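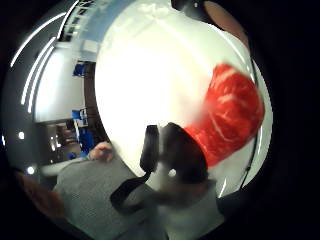

De vuelta a la masa madre (y a lo bruto)

¡Hola otra vez! Ya sé que prometí dejar el tema del pan hasta el otoño, pero es que llevo dos semanas metida en harina, nunca mejor dicho, y no me apetece escribir de otra cosa. En la última carta os conté que se me había muerto el fermento durante las vacaciones. Se quedó al fondo de la nevera, detrás de un bote de pepinillos, y cuando lo abrí olía a quitaesmalte. Hubo quien me escribió para decirme que todavía tenía arreglo y quien me mandó directamente a empezar de cero. Empecé de cero, claro, y a los pocos días vi el vídeo de cómo se resucita uno. Siempre igual.

El nuevo se llama Skornby. No me preguntéis, en casa se le pone nombre a todo. Lo alimento por la noche con harina integral de centeno y agua del grifo reposada, y por la mañana lo paso a harina de fuerza. Los primeros días no hizo nada de nada, una pasta gris y triste. Al sexto subió tanto que levantó la tapa, y yo bajé a desayunar y me puse a dar voces como si hubiera marcado alguien en una final.

Con la primera hogaza me vine arriba y le metí demasiada agua. Salió un disco. Rico, eso sí (lo tostamos y lo acabamos con tomate y aceite), pero un disco. Para la segunda bajé a 235 gramos de agua y dejé reposar la masa 60 minutos antes de echarle la sal, y ahí cambió la cosa: se despegaba del bol ella sola y al doblarla tenía esa piel tensa que da gusto tocar. La metí en la nevera toda la noche y la horneé en la cazuela vieja, bien caliente, con la tapa puesta la primera mitad del tiempo. ¡Qué corteza! Cantaba al enfriarse, que yo creía que eso era cosa de los libros.
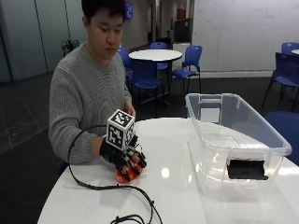
Pues yo sigo sin verle la gracia a la nevera, a mí el pan me gusta hecho en el día y con menos acidez, y si hay que madrugar se madruga. Eso me contestó Jelcombe, que firma así en los comentarios, y algo de razón lleva. El reposo en frío agria un poco la miga, y si en casa hay niños que vienen del pan de molde lo notan enseguida. En la mía hubo protestas el primer día y al tercero ya se peleaban por el cuscurro. Si preferís un sabor más suave, usad el fermento joven, cuando acaba de doblar y huele a yogur, y haced toda la fermentación fuera, vigilando la masa y no el reloj.

Me preguntabais también por los cestos. El mío tiene más años que la batidora y lo enharino con harina de arroz, que no se pega. Un escurridor con un paño bien espolvoreado hace el mismo apaño, de verdad, no os gastéis el dinero todavía. En lo que sí gastaría es en una báscula que no baile, porque yo anduve media vida midiendo a ojo y así me salían las cosas.

Para la próxima quiero probar con nueces y pasas, y tengo pendiente una de aceitunas negras que me da un poco de miedo por la sal. Si alguien la ha hecho y le ha quedado bien, que conteste a este correo y me diga cuánta le puso. Y lo que sobre del fermento no lo tiréis, que con eso y un huevo salen unas tortitas estupendas para merendar.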